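Visit report: Mevetcombe laundry and test room, August

Members of the Clomosum textile care group visited the Mevetcombe works on a Wednesday afternoon in August. The purpose of the visit was to judge how far machines can now take over the handling of household linen, a question raised by several member laundries over the past year.

The works opened in 1882 and still occupies its first building, with a later extension to the rear. Washing and drying have long been mechanical. On the day of our visit the main hall was due to process 3353 items, and all sorting and most of the folding was being done by hand. Staff explained that flat sheets go through a feeder without trouble, but that small mixed pieces such as tea towels, aprons and napkins do not.

The test room is upstairs and is run jointly with Treltia. Two-fingered grippers are used there on single pieces of cloth laid on a pale worktop. We were shown 61 attempts at one task: find a corner, take hold of it, and bring it across to make a fold. The machine completed 44 of these without help. In most of the others it picked up two layers where one was wanted, or closed on nothing at all. Thick cloth gave better results than thin. Striped cloth was said to be useful in training, as the lines make it easier to check afterwards whether a fold is square.

Speed remains the main difficulty. A good fold took over a minute, and an experienced member of staff needs 3 seconds. The Kong folding line in the main hall is far quicker — but it must be fed by a person, one item at a time.

The group's view is that the corner task has improved a good deal since our last visit, and that the work deserves continued attention. We would not advise any member to plan staffing around it at present. Questions about the cost of upkeep were left open, and Mevetcombe has agreed to send figures in writing.

The group thanks the works for its welcome and for the tour of the boiler house, which was not on the programme.

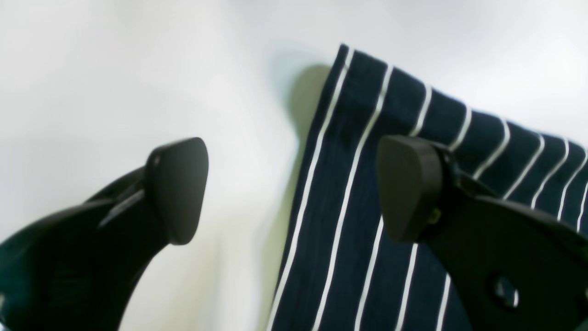
Gripper at the corner of a striped navy cloth.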